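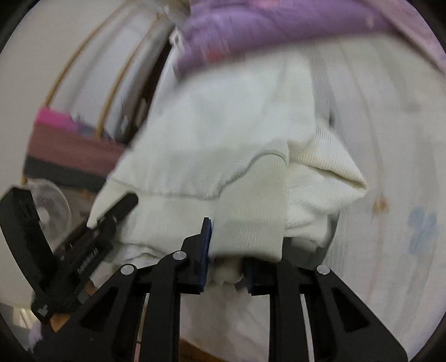 Folding Sequences for Knitted Garments in Small Bedrooms
Student project report, Household Textiles and Storage
Fitriani Santoso and Amirul Tuhumury
Submitted Nov 11, 2018

1. Background

Knitted jumpers are usually stored folded, as hanging stretches the shoulders. In student housing the folding is seldom done on a table. It is done on the bed, over whatever cover is on it, and the folded item then goes into a drawer or onto an open shelf. Published folding instructions assume a flat, hard surface with clear space on all sides. This project examined how far those instructions hold on a made bed, and whether a change in the order of steps gives a fold that stays within a fixed drawer width.

The work was limited to pullovers with long sleeves. Cardigans, hooded garments and anything with a zip were excluded.

2. Definitions

Body panel: the front and back of the garment taken together, below the armholes.
Hem band: the separate band at the lower edge of the body.
Lay-out: the step in which the garment is spread before the first fold.
Spring-back: the distance a folded edge moves outward after the hand is removed, in millimetres.

3. Method

Two folding sequences were compared. The first, called Como in our notes, brings both sleeves across the back of the body before any other fold. The second, Entili, folds the body in half lengthwise first and lays the sleeves down together along the panel. Each was carried out on a made bed and repeated on a bare desk. A total of 300 folds was recorded, with the garment shaken out and laid down again between trials. The target width was set by the drawer in the Wasent chest supplied with the room.

Spring-back was read against a steel rule immediately after release and again after 100 seconds. Folds that opened fully were entered as failures and left out of the spring-back figures. There were 74 of these, most of them on the bed.

4. Handling of the material
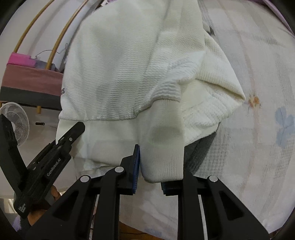 Rib direction governs how the fabric behaves during lay-out. Ridges that run across the body allow it to extend lengthwise under its own weight, so a jumper lifted by the shoulders is longer when it comes down than when it was picked up. The hem is a different structure and does not extend to the same degree. On the white jumper the fine horizontal ridges gather tightly just above the smooth, wide hem band, and the band itself droops and wrinkles along its lower edge. If the first fold is made in this state, the gathered zone is enclosed and adds thickness at one end of the stack. The hem should therefore be drawn straight before either sequence is started.

Cuffs present a related problem. A long ribbed cuff lying over the hem band puts several layers at one point, and the finished fold rocks on it. In the Como sequence this was dealt with by turning the sleeve back at the elbow. In Entili the cuffs end up near the hem in any case and have to be offset from each other by hand.

Grip also mattered. Taking a small pinch of the knit lifts a puffed fold and leaves the remainder behind, while a wider hold through both layers moves the panel as a unit. We recommend the wider hold for all steps except the straightening of the hem, where a small pinch is easier to place.

5. Results

On the desk the two sequences could not be separated on spring-back. On the bed, Entili gave the narrower fold and fewer failures, but took longer per garment. The soft surface allowed the lower layer to drag during the first fold, and the effect was worse where the bedspread was itself rumpled. Smoothing the cover beforehand removed most of the difference.

6. Limitations

Only one bed was used, and the mattress (a Bomard foam model) is softer than the others in the building. Both authors are right-handed. Fibre content was taken from the care label and not tested. The second spring-back reading was missed in several early trials; those rows are blank in the data sheet.

7. Further work

The trials will be repeated in December on a firmer mattress, with a heavier cable knit added. Amirul Tuhumury will hold the data sheet until then. A single-sleeve variant of Entili was tried twice without measurement and may be included if time allows.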